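Your Planner Doesn't Need to Be Smarter, It Needs Better Logs

28 September 2023

I've been having the same argument with my friend Seema Malhotra since April, and I've decided to have it in public so at least somebody else can weigh in.

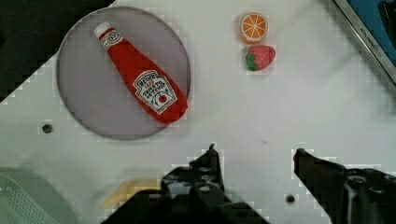

It goes like this. Seema works on planning and thinks most of our failed grasps come from the planner picking bad approach angles. I think most of them come from stuff we can't even name, because we threw the evidence away before anyone looked at it. She wants a better planner. I want a better way to replay what happened. We're both stubborn and we share a lunch table, so you can imagine.

Let me make my case. Say the arm goes for a soft toy lying on a plate and comes up with nothing. What went wrong? Maybe the segmentation lumped the toy in with the plate rim. Maybe the depth was junk on a white surface (depth on plain white tables is a pain, ask anyone). Maybe the plan was perfect and the controller got there late. Those are completely different bugs and they all look the same from a chair across the room — the fingers close, the toy stays put, somebody sighs.

For most of last year our answer was to stare at the wrist video and guess. We used a little in-house tool called Fledwood that saved the camera stream and the joint angles in two separate files with two separate clocks. Two clocks! I once spent a whole afternoon blaming the planner for a bad reach and the timestamps were simply off by 48 milliseconds. That's plenty when the hand is moving. I apologized to Seema. She still brings it up.

So I wrote a replacement, Amon, and it's boring on purpose. One clock, one file, and every message the planner and the perception code send each other, including the ones that got thrown out. The thrown-out ones are my favorite part. You'd be amazed how often the right grasp was sitting there in second place and lost on some scoring term a person typed in at midnight and forgot.

We've got 3,000 episodes in it now. Seema's fair complaint is that the files are huge and the viewer is slow, and yes, okay, the viewer is slow. I'm working on it. Her other complaint is that logging doesn't pick anything up, which I can't really argue with either.

But I'd still tell any small team to build the replay tool first, before the clever stuff. It's dull work and it won't get you a talk slot, and I think that's why people put it off. A fancier planner on top of a mystery just gives you a more expensive mystery.

Seema says she'll write a reply once her new cost function is merged. I've already asked her to log it.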